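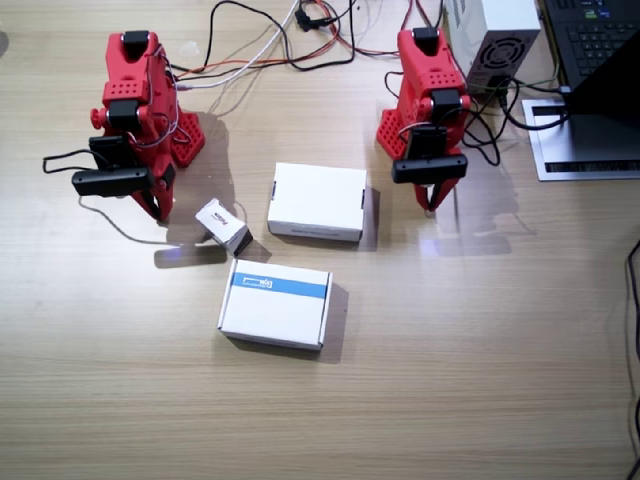
图4-1 浅色木台面与白色纸盒

第四章 台面的安装、上油与保养

本章适用于Hornora系列木台面,由Dimach供货,配钢制桌架或抽屉柜架使用。桌架的组装见第三章,抽屉滑轨的调节见第五章。开始之前,请确认桌架已经调平,所有立柱螺栓已经拧紧。

本章内容于2006年5月19日修订。此前版本中关于台面背面封边的说明已经作废,以本版为准。

4.1 开箱与静置

台面出厂时已砂光,未上油。包装为外层瓦楞纸、内层薄膜,四角有护角。

1. 将包装平放在地面上,正面朝上。标签所在的一面为正面。
2. 沿长边划开瓦楞纸。刀片伸出长度不要超过纸板厚度。
3. 取下护角,保留备用,搬运到位之后再丢弃。
4. 揭去内层薄膜,检查正面、背面和四边。如有开裂、磕伤或胶缝脱开,请不要继续安装,先与经销商联系。
5. 将台面架在垫木上,垫木沿宽度方向放置,两端和中间各一根,使正反两面都能通风。
6. 在使用房间内静置2天,再进行安装。

注意:不要把台面斜靠在墙上静置,也不要直接平放在水泥地面上。单面受潮会引起翘曲。

冬季运到的台面,请先连同包装一起放在室内,待整块木料回到室温后再揭薄膜。静置期间房间的相对湿度不宜高于60%。地下室、车库等处请先用湿度计测量,读数偏高时开除湿机,或者换一个房间静置,安装日期相应推后。

4.2 划线与开孔

桌架横梁上有两种孔:圆孔和长圆孔。圆孔在横梁中部,用于定位;长圆孔在横梁两端,供台面随季节胀缩。两种孔不可混用,垫圈也不同。

1. 在地面铺一层毯子或干净的纸板,将台面正面朝下放好。
2. 将桌架倒置在台面背面。量取四边的伸出量,左右应相等。前边的伸出量可以比后边大,以坐着工作时膝盖不碰横梁为准。
3. 用铅笔透过横梁上的孔在木面上做记号。长圆孔的记号做在孔的正中。
4. 移开桌架,按记号钻引孔。台面厚度为27毫米,钻头上请缠胶带作为限深标记,胶带下沿到钻尖的长度应小于台面厚度,并留出足够余量。
5. 用刷子清理孔内木屑,不要用嘴吹。

小心:钻孔时戴护目镜。电钻转速调到低档,双手握持,钻头与木面保持垂直。

如需开走线孔,请在这一步完成。走线孔从正面下钻,快要钻穿时翻面,从背面钻通,可以避免背面撕裂。孔的位置应避开横梁,孔边到台面边缘留出一掌宽。孔壁用细砂纸卷成筒状打磨,之后与台面一起上油。

4.3 固定台面

1. 将桌架重新放到台面背面,对准引孔。
2. 先装中部圆孔的螺钉,配小垫圈,拧到垫圈刚好贴紧。
3. 再装两端长圆孔的螺钉,配大垫圈。拧紧后退回四分之一圈,让垫圈可以用手指推动。
4. 按对角次序再检查一遍全部螺钉。
5. 两人分别站在两端,抬起桌架和台面,一起翻正。不要抓着台面边缘翻转,应抓桌架横梁。
6. 将工作台搬到位。台面后边与墙面之间留出空隙,不要顶死。
7. 用水平尺沿长边、短边和对角线各量一次。如不平,调节脚垫,不要在台面与横梁之间塞垫片。

小心:请使用随附螺钉。较长的螺钉可能穿透台面正面。

如果工作台两块并排使用,两块台面不要用胶粘在一起,也不要用连接板固定。台面之间保留缝隙,缝内可以压一条软木,软木略低于台面。

4.4 首次上油

首次上油应在台面固定之后进行,最迟不超过一周。未上油的木面很容易吸入手汗、茶水和油墨,留下的印子只能砂掉。

所需物品:

木台面油,随附一罐
细砂纸和砂纸托板
不掉毛的棉布若干
窄毛刷一把,用于四边和孔壁
丁腈手套
带盖的金属桶,桶内盛水

操作步骤:

1. 关掉风扇,打开窗户。室温保持在21摄氏度上下,避免阳光直射台面。
2. 顺木纹轻砂一遍,手上的力量以能把砂纸托住为度。边棱处砂一下即可,不要砂圆。
3. 用吸尘器吸净木粉,再用微潮的布擦一遍,晾干。
4. 将油罐倒置摇匀,倒少量油在棉布上,从台面一端开始,顺木纹涂开。每次涂一条,相邻两条略有重叠。
5. 用毛刷涂四边和走线孔孔壁。端面吸油快,看到发干的地方应补一遍。
6. 等待一刻钟,用干净棉布把表面没有吃进去的油全部擦掉。手摸上去不应发黏。
7. 放置过夜。
8. 重复第2步至第6步,砂纸换更细的一号。一般涂两遍即可,经常接触水的工作台涂三遍。

警告:浸过油的布会自行发热,严重时起火。用完的布应立即浸入金属桶的水中,盖好盖子,放到室外,再按当地规定处理。不要团成一团扔进垃圾桶,也不要堆在工作台下面。

注意:背面也要上油,遍数与正面相同。背面可以在固定之前涂好,放置过夜后再进行4.3的步骤。已经装好的工作台,可以钻到下面用棉布涂,涂时在地面铺纸。

上油后第二天可以放轻的物品,如纸张、空纸盒、文具。较重的设备和橡胶垫,请等油完全固化后再放。橡胶和部分软塑料在未固化的油面上会留下深色印迹。

4.5 日常使用

台面可以用于包装、分拣、装配、书写等一般工作。请遵守以下各条:

热的锅、烙铁、热风枪不要直接放在木面上,下面垫耐热板。
切割时使用切割垫。木面上的浅划痕可以修补,横切木纹的深刀口修补后仍会看得出来。
水、墨水、咖啡洒在台面上时,先用纸吸干,再用微潮的布擦,不要来回涂抹。
胶带不要长期贴在台面上。撕下时沿台面方向慢慢拉,残胶用台面油软化后擦去。
夹具和台钳与木面之间垫一块薄木板。
深色纸板、印刷品受潮后会掉色。浅色木面上尤其明显,潮湿的纸箱请先擦干再上台。

清洁时用拧干的布和少量中性肥皂。不要使用含氨、含氯或含研磨颗粒的清洁剂,也不要使用蒸汽清洁机。擦完之后再用干布顺木纹擦一遍。

台面下装有抽屉的,请不要坐在台面前边上。抽屉柜架的承重数据见第五章的表格。

4.6 定期保养

每年补油一次。供暖开始之前补油效果较好,多数地区可以安排在9月。补油不必砂到露白,步骤如下:

1. 清空台面,按4.5的方法清洁,晾干。
2. 滴几滴水在使用最频繁的位置。水珠保持圆形的,说明油层仍然有效,可以推迟补油;水很快铺开并使木面变深的,需要补油。
3. 用细砂纸顺木纹轻砂,吸净木粉。
4. 涂一遍油,等待后擦净,放置过夜。

补油的同时检查螺钉。中部圆孔的螺钉如有松动,拧紧即可。两端长圆孔的螺钉只检查是否脱落,不要拧死。检查后用手推动大垫圈,推不动的,退回四分之一圈。

脚垫也应一并检查。地面不平或经常拖地的房间,脚垫螺杆可能生锈,涂少量机油后来回转动几次。

4.7 局部修补

浅划痕:用细砂纸顺木纹砂到划痕消失,砂的范围要比划痕大一圈,向外逐渐减轻力量。之后局部上油两遍。新上油的地方颜色偏浅,过一段时间会与周围接近。

压痕:在压痕上滴少量水,盖一块潮布,用中温熨斗短时间按压。木纤维鼓起后停止,晾干一天,再轻砂、上油。木纤维已经断开的压痕不能用这种方法恢复。

水圈:先用干布蘸台面油擦拭。擦不掉的,按浅划痕处理。

黑色斑点:多为铁屑遇水所致,台钳和金属工具周围常见。用木材漂白剂处理时请先在背面试一小块,并按漂白剂说明冲净,晾干后再上油。

端面细裂:长度不到指甲宽的,上油即可。更长的裂缝请拍照,连同购买凭证寄给经销商,在得到答复之前不要填补。

4.8 常见问题

台面中部拱起:
检查背面是否上过油。没有的,卸下台面,背面补油,垫木静置,多数情况下会逐渐恢复。同时检查长圆孔螺钉是否拧死。

台面四角翘起:
检查房间湿度,以及台面附近是否有暖气片或空调出风口。将工作台移开,或者在暖气片与工作台之间加隔板。

上油后发黏:
油没有擦净。用棉布蘸少量新油涂一遍,几分钟后彻底擦干。已经发黏数日的,用细砂纸轻砂后重新上油。

颜色不均:
木料本身有深浅,属于正常现象。如果色差沿着砂磨方向出现,说明砂纸号数没有换全,需要整面重砂。

写字时笔尖打滑或下陷:
木面本身不需要处理,在书写位置加一张书写垫即可。

走动时工作台晃动:
先调脚垫,再检查第三章中的斜撑螺栓。台面螺钉与晃动关系不大,不要通过拧紧长圆孔螺钉来消除晃动。

4.9 配件与联系方式

台面油、大小垫圈、螺钉和软木条可以单独订购。订购时请写明台面标签上的型号和长度。标签已经遗失的,请量取长、宽、厚三个尺寸,一并写上。

Drilville仓库发出的台面随箱附有油一罐。由Lazaridis代理的地区,油罐单独寄送,可能与台面不在同一天到达,静置期间收到即可,不影响安装。

关于本章内容的意见和更正,请寄说明书编辑Hanna Onyshchenko,来信请注明章节号。

下一章:抽屉滑轨的安装与调节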